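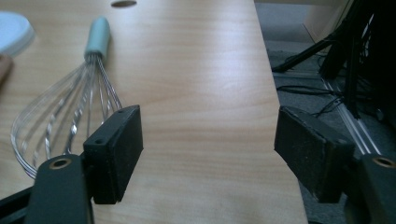 Kapitel 4
Schlagen und Rühren: der Schneebesen und seine Verwandten

Lernziele
Nach der Bearbeitung dieses Kapitels können Sie
die gebräuchlichen Bauformen des Schneebesens benennen und ihrem Zweck zuordnen,
den Unterschied zwischen Rühren, Schlagen und Unterheben erklären,
Griff und Drähte sachgerecht reinigen und auf Schäden prüfen,
einen Arbeitsplatz für Schlagarbeiten einrichten.

4.1 Einführung

In Kapitel 3 ging es um Messer und Schneidunterlagen. Die Geräte, die nun folgen, trennen nichts, sie verbinden. Mit dem Schneebesen werden Zutaten vermischt, Klümpchen aufgelöst und Massen mit Luft angereichert. Welche dieser Wirkungen überwiegt, hängt von der Form des Besens, von der Schüssel und von der Bewegung der Hand ab.

Ein Schneebesen besteht aus zwei Teilen, dem Griff und den Drahtschlaufen. Die Schlaufen sind meist aus Edelstahl und werden am Griffende zusammengeführt. Beim Ballonbesen wölben sie sich weit nach außen. Beim Zug durch die Masse schneidet jeder Draht einen eigenen Weg, dabei wird Luft eingeschlossen. Viele dünne Drähte eignen sich für Eiweiß und Sahne, wenige kräftige Drähte für schwere Teige und dicke Saucen.

Der Griff kann aus Metall, Holz oder Kunststoff sein. Für die Lehrküche in Skostotdale, auf deren Unterrichtsplan dieses Buch zurückgeht, hat Solange Cloutier farbige Griffe eingeführt. Jede Arbeitsgruppe hat ihre Farbe, und beim Abwasch findet jedes Gerät an den richtigen Haken zurück. Für den Gebrauch macht die Farbe keinen Unterschied. Wichtig ist, dass der Griff rund oder leicht oval in der Hand liegt und auch mit nassen Fingern nicht rutscht.

4.2 Drei Grundbewegungen

Rühren: Der Besen bleibt am Boden der Schüssel und beschreibt Kreise. Es soll möglichst wenig Luft in die Masse gelangen. Beispiele sind Vanillesauce und Mehlschwitze.

Schlagen: Der Besen wird aus dem Handgelenk geführt und bei jedem Zug kurz angehoben. Die Schüssel steht leicht schräg. Beispiele sind Eischnee und Schlagsahne.

Unterheben: Der Besen wird langsam vom Rand unter die Masse geführt und nach oben gezogen. Bereits eingeschlagene Luft soll erhalten bleiben. Für sehr lockere Massen ist ein Teigschaber vorzuziehen.

Merksatz: Geschlagen wird aus dem Handgelenk, der Oberarm bleibt ruhig.

4.3 Der Arbeitsplatz

Schlagarbeiten werden im Stehen auf einer festen, ebenen Tischplatte ausgeführt. Unter die Schüssel kommt ein feuchtes, gefaltetes Tuch. Besen, die gerade nicht gebraucht werden, liegen so, dass der Griff nicht über die Tischkante ragt. Ein benutzter Besen wird auf einem Teller abgelegt.

Versuch 4.1
Schlagen Sie 300 ml gut gekühlte Sahne in 2 gleichen Teilen auf, den ersten mit einem Ballonbesen, den zweiten mit einer Gabel. Notieren Sie jeweils die Zeit, bis die Sahne weiche Spitzen bildet. Vergleichen Sie anschließend Volumen und Standfestigkeit. Die Werte werden in Tabelle 4.2 eingetragen und für Abschnitt 4.5 aufbewahrt.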